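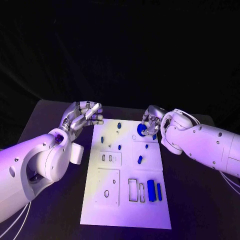
A summer of reading the electric meter

Sep 13, 2008

The June bill from Diltia was for 920 kilowatt hours. The same bill the year before was a good deal lower, and I couldn't think of anything we had done differently. I called them and got a polite answer, which was that usage goes up in hot weather. I already knew that. We live outside Brenham and it was hot the year before too.

So I started reading the meter myself. It's on the north side of the house behind a holly bush that I've been meaning to cut back. Ours is the old kind with five dials and a flat wheel that turns. The dials alternate direction, so the first one runs clockwise and the next one counterclockwise, and if the pointer is between two numbers you write down the lower one. I got it wrong twice the first week and had us using negative electricity overnight. After that I got the hang of it.

I read it in the morning before work and again after supper. I kept the numbers in a spiral notebook with a pencil tied to it, on the nail by the back door where the dog leash goes. My husband thought I would give up in a week. I did skip some days, and there is a stretch in July when we were at my sister's and I have nothing at all, but most of the summer is in there.

What was using it

The first thing I learned is that the morning numbers were more interesting than the evening ones. During the day there's so much going on that you can't sort one thing from another. At night it's the air conditioner, the refrigerator and whatever you forgot. I wanted to know what we forgot.

One Saturday morning I turned everything off that I could find and went out to look at the wheel. It was still going around at a fair clip. I came back in and walked through the house again and found the stereo, the clock radio in the spare room, the cordless phone and the computer speakers. Unplugged those. The wheel slowed down some but it was still moving more than I liked.

Then I went to the breaker box and started turning off one circuit at a time, with my husband outside calling through the window. This takes longer than you'd think, and afterward you have to reset every clock. It was the garage. We keep a second refrigerator out there, a Groltik that came with the house, and it had been running more or less without a break. The gasket along the bottom of the door had gone stiff and pulled away at one corner. You could slide an envelope in there without feeling any resistance.

I should say what was in it. There was a case of soda, a jar of pickles, two bags of ice and a ham bone I was saving for beans. We had been paying to keep a ham bone cold in a garage that gets well over 100 degrees in the afternoon.

I looked into a new gasket first. The place on Lau Street that sells appliance parts could order one, but the man at the counter said with a refrigerator that old the gasket might not be the only trouble, and the part cost more than I wanted to spend to find out. We moved the soda inside, threw out the ice, and unplugged it. The doors are off it now because of the neighbor's kids. It's still in the garage. We haven't agreed on who is going to haul it away.

The air conditioner

The next thing was the air conditioner, which I had assumed was the whole problem. It was the biggest part of the bill and it still is. But I had been blaming the unit, and what I found when I finally got up in the attic was that one of the ducts had come loose from its collar over the hall. It was blowing cold air right into the insulation. I don't know how long it had been that way. The hall bathroom was always warm and I had just gotten used to it.

I put the duct back on with a strap and sealed it with the metal tape. Don't use the gray cloth duct tape for this, the heat in an attic dries it out and it falls off. I went up at six in the morning and was down before seven, and I was soaked through anyway. If you have attic work to do in Texas, save it for December if it can wait. This couldn't wait.

We also changed how we set the thermostat. I had been turning it up when we left for work and then way down when we got home to cool the place off faster. It doesn't cool any faster that way. It runs at the same speed and just keeps going longer. Now I leave it at one number for the evening and another for the day and nobody is allowed to fiddle with it. My daughter used to sleep with the window unit in her room set at 64 and a comforter on. We had a talk about that. She has a fan now and is not happy with me, but she's sleeping fine.

Things that didn't matter much

I switched the kitchen and living room over to the curly bulbs. I'm sure they help but I couldn't find it in the notebook. They take a little while to come up to full brightness, and I didn't like the color at first. I've stopped noticing it.

Line drying I did for three weeks. It's easy enough to see in the numbers if you compare a laundry day with the dryer and one without, but the towels come out like boards and I have a pecan tree full of birds over the only good spot for a line. I do the sheets and jeans outside now and put the rest in the dryer.

I turned down the water heater a little. No complaints so far. I also bought one of those foam covers for the outlets on the outside walls, and then a whole pack of them, and I can't tell you whether they did anything.

The bills

July was 767. That's with the refrigerator off for most of the month, but the duct didn't get fixed until near the end of it. We were also away for some of that time, so I don't give July full credit. August was 678, and we were home for all of it, and it was a hot August. I'm satisfied with August.

The rate per kilowatt hour went up at the same time, so the savings in dollars aren't as nice as they look in kilowatt hours. I was annoyed about this for a day or so. It would have been worse if we'd kept on the way we were going.

I'm still doing the morning reading. It's only a minute, and the dog needs to go out anyway. I've stopped doing the one after supper. When the weather turns I'd like to see what the heat does, though ours is gas apart from the blower, so there may not be much to see. The holly bush still needs cutting back - I have the scratches on my arm to prove it.

If you want to try this and your meter is the kind with dials, draw the five circles in your notebook and mark where the hands point before you write any number down. It saved me from a lot of mistakes, and it's quicker than standing there working it out with the mosquitoes after you.

Comments (4)

Anonymous wrote:
We had the same thing with a freezer on the back porch. Ours wasn't even broken, it was just too hot out there for it. Did you try cleaning the coils before you unplugged it?

Reply from the blog author:
I did vacuum them, there was a mat of dog hair in there. It didn't change the gasket any.

Anonymous wrote:
Call your city or the scrap yard about the refrigerator. Ours came and got it but they wanted it at the curb, and they asked if the coolant had been taken out.

Anonymous wrote:
What brand of metal tape did you use? The stuff I bought won't stick to the collar at all.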